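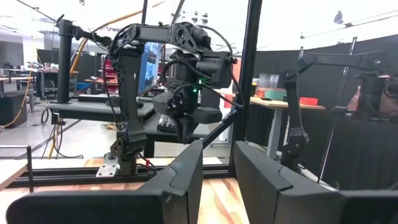

A wooden tabletop at close range, with a gray desk and monitor behind.

Beverage can

A beverage can is a sealed metal container for a single serving of drink. I've looked after this entry on the Brembridge household wiki since 6 Oct 2020, and I still get a kick out of how much there is to say about something we mostly crush and toss!

Shape and finish
Nearly all the cans I handle are plain cylinders that narrow at the top, where the lid and tab sit. The lid is usually left silver, whatever goes on around the side. Color does most of the work of telling one drink from another – green, red, black and bare silver are the ones I run into most.

Grouping
Cans stand well on a flat wooden top, and people like to bunch them in rows at the back so the front stays clear. Ingvild Amundsen (she wrote our shelf pages) calls this "backing up" and swears by it. A can on its side is another matter, and it'll roll if the table has any slope at all. 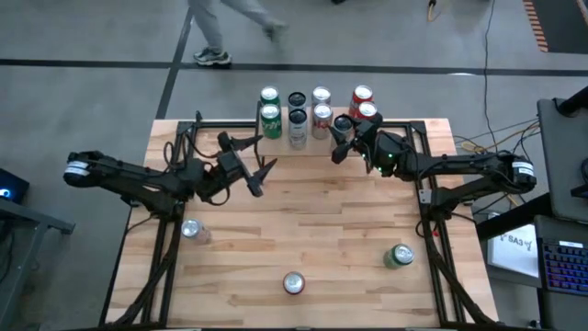
Collecting
Mahfuz Wijesinghe has 253 different cans, all empty, and keeps them sorted by color. I gave up at 200 – my shelves just couldn't take any more.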